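September, late morning

The Tarincombe box came today. I had it down for next week, so I was still in slippers when I signed for it. It is number 421 of 900, which is printed on the certificate and again on the underside of the base. Efe Edet has 11, because Efe preordered in the first hour and I waited to see the trailer.

It's the Prarna statue, the one with the lantern raised and the cloak going out behind her. I've wanted a Prarna since the second Tristlow game, and the only one they made back then was a small vinyl thing with a bad face. The new face is good. The eyes are painted straight, and the scar is on the correct side this time. The cloak is a separate piece that slots in at the shoulders. It took some pushing. I left it for ten minutes, made coffee, and came back and it went in.

One problem. The lantern hand has a seam down the wrist that you can see from the left. I wrote to Faulkner, the shop I ordered from, and asked if they all have it. I don't want to send her back. I would take a replacement hand if there is one.

Paid 400 with shipping. I am writing that here so I remember it the next time they announce something.

The box also had the art book, the cloth map and a download code for the soundtrack. The map is the same one that came with the first game, with two islands added in the north. I folded it back up. The art book I read at lunch. Most of it is armor, but there are nine pages on the marsh village, including a version with the mill still standing that never got into the game. I wish they had kept it.

Moved the shelf around to make room. Prarna is in the middle now and the two Tristlow knights are on either side. The dragon went down to the bottom shelf where the light doesn't reach. I may buy another strip light for that one.
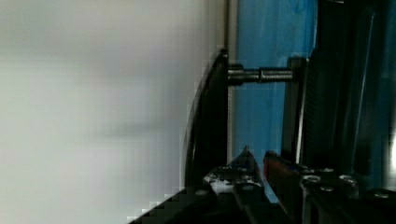
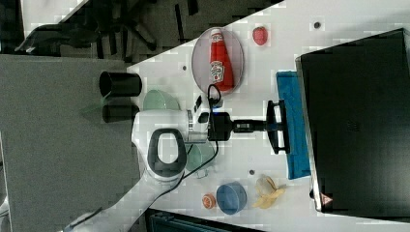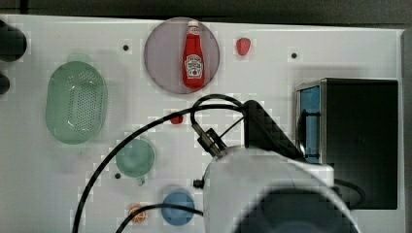

Played for two hours after dinner, since I was in the mood. Started a new save on hard and got as far as the ferry. I had forgotten how slow the opening is if you don't skip the talking. Died twice to the same archer on the bridge. I'm going to put points into the shield before I try him again.

Efe called at nine and wanted to know about the seam. His has it too, but fainter. He is going to look at it in daylight and let me know.

Nothing from Faulkner yet.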